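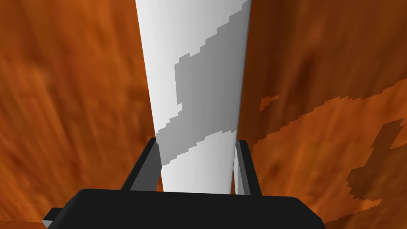
Radoslava Trnka wrote to me that a glaze recipe is worthless without its cooling curve, and that potters who publish one without the other should stop calling it sharing. I agree with the first half of her complaint. The second half needs some work.

Her example was a satin white of mine, a magnesia matte fired to cone 6. She mixed it correctly by weight, sieved it and got a gloss surface with pinholing at the foot. My kiln has thick walls and loses heat slowly. Hers is a small front-loader that drops through the crystal-forming range in a fraction of the time. Same batch, different glaze.

The usual remedy is to print a full firing schedule beside the recipe. I have done it and I no longer think it is enough. A schedule records what the controller was told. It says little about what the ware received, particularly on the bottom shelf, where my own kiln runs cooler than the thermocouple reports. Witness cones on every shelf cost very little and tell you more about heatwork than the display does.

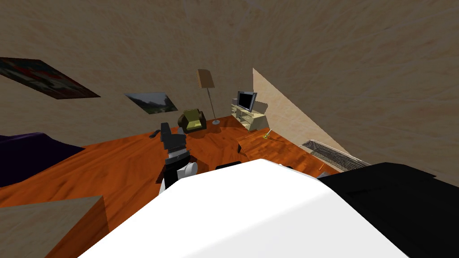

What I would ask for is a short test record: the clay body, the glaze thickness, the cone reading at the shelf, and one held cooling segment with its rate. For the satin white, I cool at 50 degrees Celsius an hour through the range where the matte develops. At 127 an hour in the same kiln, the surface comes out semi-gloss. Those two figures would have saved Trnka a kiln load.

Thickness is the other omission. Most recipes say "dip" and leave it there, although a three-second dip on porous bisque and a three-second dip on tight bisque lay down different coats. Specific gravity helps, but only if the bisque temperature is stated as well. I scratch through the dry coat with a needle and write down what I find.

Where I part company with Trnka is on obligation. The recipe sheets that circulated through the Paltodcombe studio were incomplete, and some were plainly wrong — one listed a frit that did not exist under that name — yet they taught a lot of us to run line blends. A 300 gram test batch is cheap. Anyone who fills a kiln with an untested glaze has skipped a step, whatever the sheet left out.

So publish the cooling rate, and the cone, and the body. Then treat every recipe that arrives without them as a starting point for tiles, and keep it off the good bowls until the tiles are out of your own kiln.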